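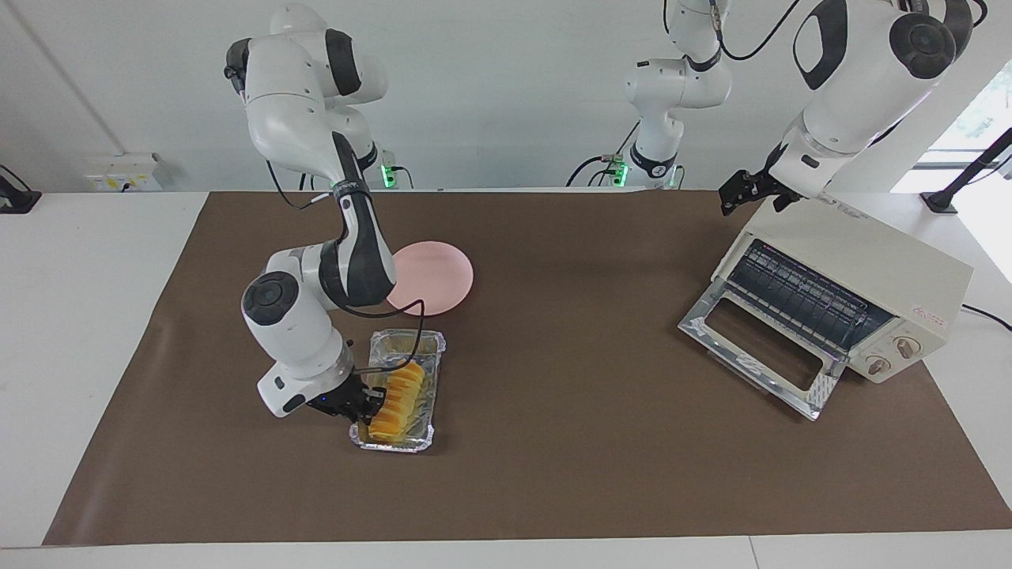 Slide 1 - Selling the big old house

Morning, everyone. Wait for the people at the back to find a chair, then start.

I sell large, odd country houses, mostly for Uvmont, and I've been doing it long enough to have shown the same manor to a father and then, years later, to his daughter (she bought it, he didn't!). Today is about the listing itself, the bit we all write at ten at night with a cold tea.

Slide 2 - The first line

Read out the Wukisstead opening. "A unique opportunity to acquire a truly unique home." Pause. I wrote that, I'm sorry to say. It got five enquiries in a month and three of them wanted the cottage next door.

Then the rewrite: "Old rectory with a walled garden, a dry cellar and a ten-minute walk to the train." Same house, same price, and my phone went all Thursday.

Slide 3 - Say what it costs to live there

Buyers ask about heating before they ask about the ballroom. At Tapia the oil bill was the first question on every single viewing, so now I put running costs on page two and let people have a good wince at home. Mention the roof as well. If it was last done before anyone can remember, say so, they'll find out from the survey anyway.

Slide 4 - Land

Don't write "extensive grounds". Give the acreage, say who mows it and say where the footpath goes. I once had a couple meet a party of ramblers on what they thought was their private lawn - ask me about that one in the break.

Slide 5 - Outbuildings

My favourite! Liresum had a stable block of 600 square feet that we'd tucked away under "other". The people who bought the place wanted it for a pottery and had nearly missed it. Give barns and stables their own heading, with sizes, and say whether there's water and power.

Slide 6 - Length

The brochure I'm handing round is 3,000 words. The online version is 400. Hardly anyone reads the long one until they've booked a viewing, and then they read every word of it on the train.

Questions now, then coffee. Collect the brochures back in, I've only got the one box.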